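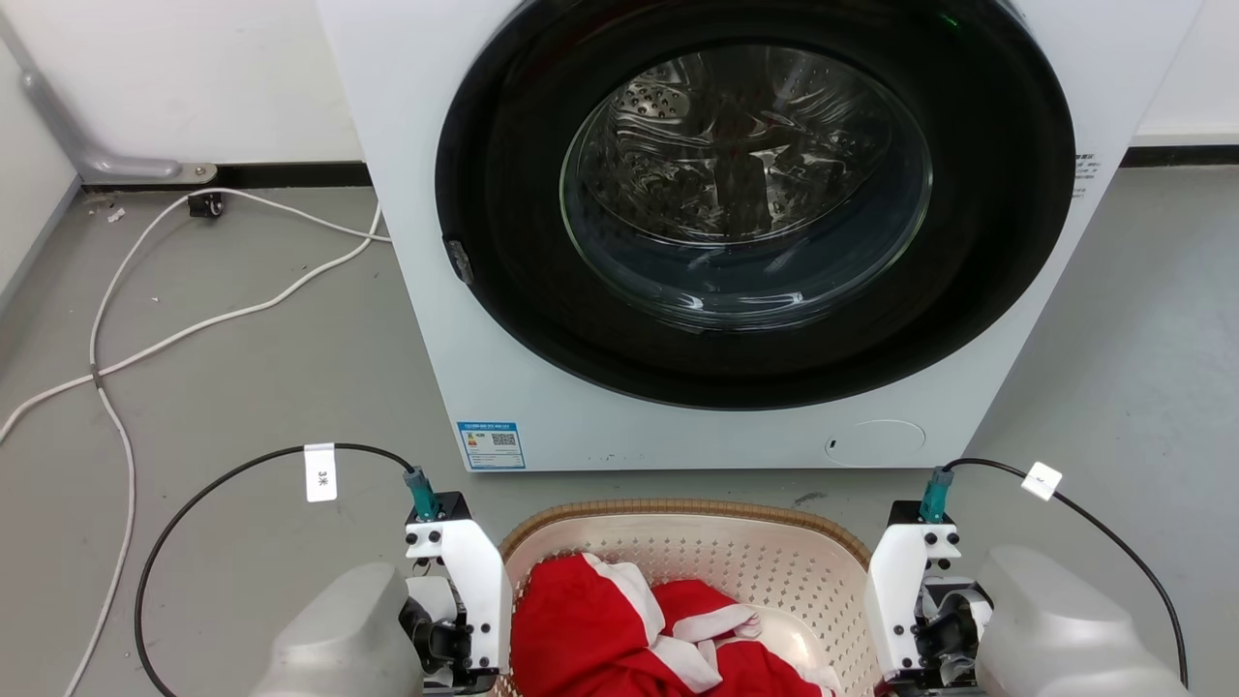 Game controllers get sticky long before they get old, and cleaning one between boss runs takes less time than a loading screen! Wipe the grips with a barely damp microfiber cloth, then run a dry toothbrush around the sticks and triggers. Cloths can go in a front-loader like this white one with the round door – skip the softener, it leaves a film on the buttons. I've put 1,737 hours into Larnent on one pad and it still feels great.

June – by Oisín Nic Giolla

2 comments

Prundik: The toothbrush got my left trigger moving again, thanks!

Kavanagh: Does this work on arcade sticks too?

Contact | © Losus | Back to top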